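Packing and household goods testers wanted (part-time, paid)

Location: Dremberg, the building behind the old tram depot, second door
Hours: 18 hours per week, mornings or afternoons
Reference: 621

Vomonen is a small office that tries out everyday household things before the shops put them on the shelf: food containers, lids, storage boxes, sponges, soap blocks, drawer dividers and similar items. We write short reports on how easy they are to pick up, to open, to stack and to put away. Our reports go to the people who design these things and to the people who buy them for shops. At the moment we are looking for two persons to join the table work, and also for a group of participants who would come only for one session. Both calls are in this text, so please read until the end before you write to us.

The table work

You will handle simple objects on a flat, light-colored surface, one object at a time. Some of them are solid and easy, like a plain rectangular block. Others are more difficult, because they are thin, or smooth, or they have a rim which is not comfortable to hold. For each object you follow a sheet with the steps, and after the steps you write your remarks in normal words. We don't need scientific language. A sentence such as "the lid is hard to catch with the left hand" is very useful for us.

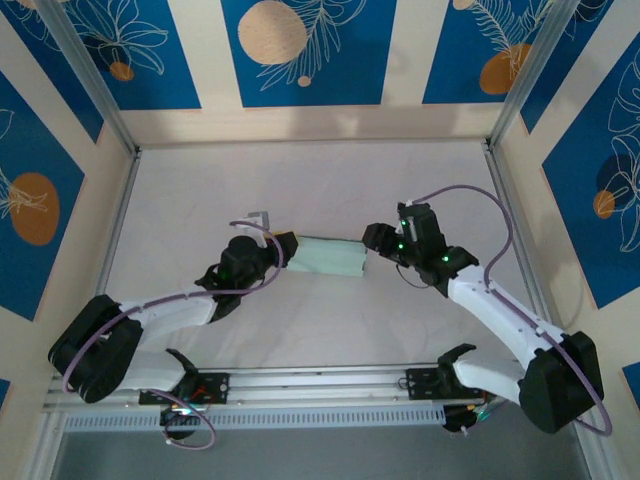

You will also keep the table in order. Between two objects the surface must be cleared and wiped, and the object goes back to its place on the shelf with its label to the front. It sounds like a small thing, but a large part of the working day is this, and we ask that you do it with patience.

Your tasks

Take the objects from the shelf according to the list of the day
Do the steps on the sheet, in the same order each time
Write remarks after each object, by hand or on the computer
Clean and put back, check the label
Pack the finished sets in boxes for our storage in Titside (boxes are light, normally under five kilos)
Tell Begoñe Zabala when some object is missing or broken

What we ask from you

You should be 18 or older and able to write simple English. Experience in a kitchen, a shop, a warehouse or a laundry is welcome, but it is not a condition. You should be comfortable with doing the same movement many times in a morning. Left-handed persons are very welcome, we have too few of them. If you wear strong perfume, please leave it at home on working days, as the smell stays in the plastic.

What we offer

The pay is 809 per month before tax for the 18 hours, with paid holidays. The contract is for six months at first and it starts in January. There is a small kitchen with a kettle and a microwave, and a place for bicycles inside the yard. The first two weeks you work together with Raimo Vainio, who prepared most of the sheets and knows the collection well.

Call for participants, container sessions

Separately from the job, we invite people for one session of 90 minutes about plastic containers for leftovers. The set for this session has 81 pieces, but each person tries only a part of it. We would like to know how you hold a container when you have no time, which side you take first, and whether you can feel the rim of a clear one without looking for it.

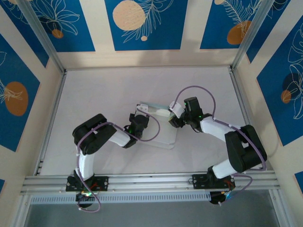

Nothing needs to be prepared. If you have a container at home that you love or that makes you angry, you can bring it with you, and we will talk about it at the end of the session. We had very good conversations this way. Please write your name under it with a pencil or a sticker, so it doesn't get mixed with ours.

Participants receive a voucher for the Lozano store and the bus ticket is paid back if you keep it. Sessions are on Wednesday, at 10:00, at 14:00 and at 17:30. The last one is usually full first. Children can wait in the kitchen with a second adult, but they can't be at the table.

How to apply

For the job: send a short letter and a list of your previous work to Julián Tejada. One page is enough. Write the reference 621 in the subject, and tell us if you prefer mornings or afternoons. We invite people for a conversation and for one hour at the table, which is paid also if we don't continue together.

For the container sessions: leave your name and the hour you prefer with Begoñe Zabala, by e-mail or at the door. She answers inside three working days.

The bell at the second door is weak, so press it long. The lift goes only to the first floor and our rooms are there.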